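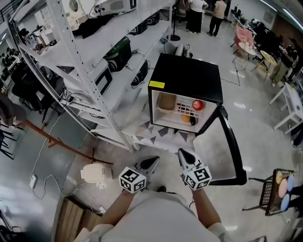 4. Setting the Temperature and Stocking Up for the First Time

Now that your Zestau compact refrigerator is where you want it, please resist the urge to fill it right away (we know, it's tempting!).

1. Let the refrigerator stand upright and unplugged overnight, especially if it traveled on its side.

2. Plug it straight into a wall outlet. Please don't use an extension cord.

3. Turn the dial to the middle setting and leave the door closed until the next morning.

4. Put your groceries in a few at a time, with a little room between them so the cold air can move around.

5. Check the door seal by closing it on a slip of paper. If the paper slides out with no tug at all, wipe the seal with warm, soapy water, dry it, and try again.

Note: Tomatoes and eggplant are happiest toward the front, away from the back wall, where things can freeze.

Caution: Never scrape frost with a knife or anything else sharp. Turn the dial to Off and let it melt in its own good time.
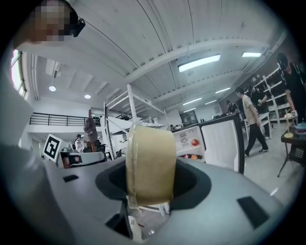 Ronham wrote to us in June to say that the middle setting froze the lettuce during a cool spell, and that one notch lower cured it. We'd suggest the same if your room runs chilly. Give each change a full day before you touch the dial again.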